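From: Garnet Lévesque
To: Kusa cell users list
Date: 24 July 2022
Subject: Re: Fingers drifting after warm-up

Janelle Gatchalian wrote:
> Our left finger closes a hair late once the cell has
> been running a while. Garnet, did you ever see this at
> Drirkville? We're at 1376 cycles since the last service.

Hello Janelle, and hello everyone!

So good to hear from you, and yes, we had that very thing in March — ours began at 876 cycles, so you've done better than we did.
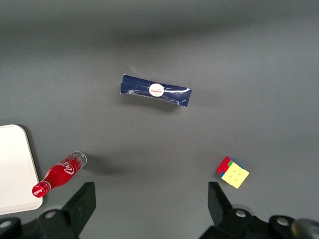
I'd start with the finger screws before you touch any settings. Back them out, wipe the seats, and snug them down a little at a time, going back and forth between the two sides. Then home the gripper and try it on things of different shapes. A Coke bottle on its side is a lovely test (it will roll if one finger gets there first), and a Rubik's cube set at a slant will twist as the late finger catches up.

If it still lags after 14 grips, look at the belt. Ours had slipped 2 teeth, and the Dufour spare fit just fine. I have another one in my drawer and would happily mail it to you — just send me your address.

Warmly,
Garnet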